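Re: yard signs on Prillgate

On Saturday a list member wrote:
> Is it even legal to put campaign signs on the strip by the
> Prillgate overpass? I counted 7 for the Mendoza bond measure
> and they block the view when you turn left. Also somebody
> stuck a "Honk if you read the bond" sticker on the stop sign.

Typing this on my lunch, sorry for teh mess.

Short version, no, not legal. Strip is city right of way. Code office will pull them if you call before 8 in the morning, after that you get voicemail and good luck. Signs on private lawns are fine, even the ugly ones. Even the giant Himach one.

The sticker I kind of liked. Still has to come off, its a stop sign.

Blocking the turn is the bigger deal imo. Mention that first when you call, they move faster on it.

Other stuff, quick:

1. Mailer. We printed 500 and need 1000. If you can chip in for the rest write me off list.

2. Zirinura Hall for the bond forum, still waiting to hear. Drinks table is covered, please no more offers of soda. 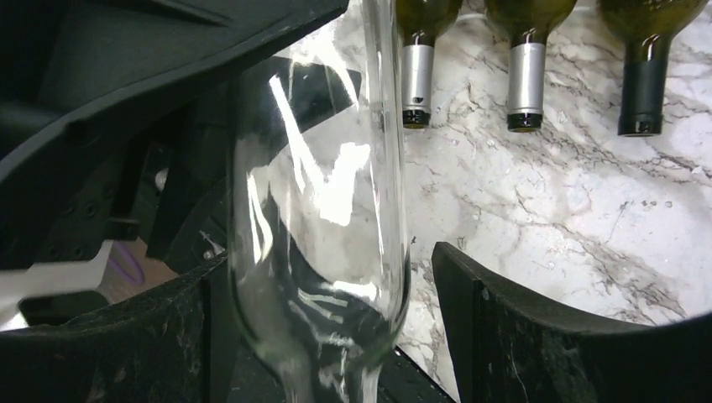

3. Bumper stickers. Vote was "Read It First" over the funny one. I voted for the funny one. Pick yours up at the forum, dont ask me to mail them.

Gotta run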